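Baltazar Serrano has been fixing accordions in the back half of a former shoe store in Priltow for most of his working life. He answers the door with a reed plate in one hand and goes straight back to the bench, so the first part of our talk happened with his back to me.

He didn't set out to repair anything. He played in a wedding band, and the band's only accordion kept losing notes. "We sent it away to Hilteren and it was gone all summer," he said. "When it came back it had the same problem and one new one. So I opened it. I figured I couldn't make it any worse than the people who charged us for it."

He did make it worse, the first time. He put the reed blocks back in the wrong order and the instrument sounded, in his words, like a goose in a barrel. It took him two winters to get it right, mostly by writing to an older repairman named Gastach, who answered by mail and drew little diagrams on the backs of receipts. Serrano still has the receipts in a cigar box.

## What comes through the door

Most of the work is dull, he says. Bellows leak at the corners. Leather valves curl. The wax that holds the reeds dries out and cracks, and one day somebody picks up their grandfather's accordion and hears the reeds rattling around inside.

"People keep them in attics," he said. "Hot in the summer, freezing in the winter. Then they bring it in for a birthday party that's coming up and ask if it'll be ready."

It usually won't be. A full rewax means taking out every reed plate, scraping the old wax off, cleaning the block, setting the plates back, and pouring new wax along the edges. Then comes the tuning, which he does by ear first and checks afterward on a meter. He scratches a tiny bit of metal off the tip of the reed to raise the note, or off the base to lower it. Some of the old instruments he sees have 300 reeds or more.

I asked whether he ever gets tired of it. He thought about it while he scraped.

"The tuning, no. The wax, yes. The wax gets in your sleeves."

## Prices, and saying no

Serrano doesn't like to talk about money but he will if you wait. The most he has ever billed for one job was $2,950, for a large piano accordion that had been through a flooded basement in Ponce. He told the owner it wasn't worth it and she told him to do it anyway. He replaced the bellows, all the leathers and most of the treble keys. She still plays it, and she brings it back every November to have him look it over.

He turns down plenty of work. If the reed blocks are warped he tells people to hang the thing on a wall. "They get mad at me sometimes. They think I'm holding out for more money. I'm telling them to keep their money."

He won't work on an instrument while the owner watches, either. He tried it once and the man flinched every time he picked up a knife.

## The bench and the drawers

Everything small goes in drawers. Leathers are sorted by length, springs by gauge, and there is one drawer just for the screws nobody makes now, which he saves from instruments that are past fixing - he calls those the donors. He doesn't label anything. When his nephew offered to make labels he said no, then admitted to me that he had spent most of that same morning looking for a bass strap bracket.

"I know where it all is," he said. "I just don't know it right away."

He buys cheap plastic drawers and replaces them when the runners wear out. The nice cabinet a customer gave him holds his lunch and his coffee.
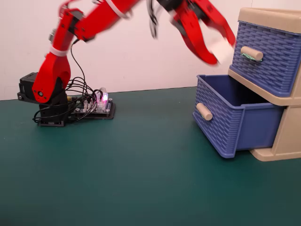
## Who does it next

He has had two apprentices. One moved away and tunes pianos. The other still comes in when there's a backlog and does the bellows work, which Serrano says she does better than he does, with cleaner corners and less glue.

He isn't planning to quit. His hands are fine, he said, but his eyes are going, and he bought a stronger lamp last year and then a second one. He has also started writing things down in a school notebook: wax mix, leather thickness, which glue to use on which cloth. It's in pencil, with drawings. He let me look at a few pages but not photograph them, because he says some of the measurements are still wrong.

Before I left he strapped on the accordion he'd been working on and played half of a waltz. He stopped at a note in the middle, played it again, and frowned at it. Then he took the straps off and reached for the screwdriver.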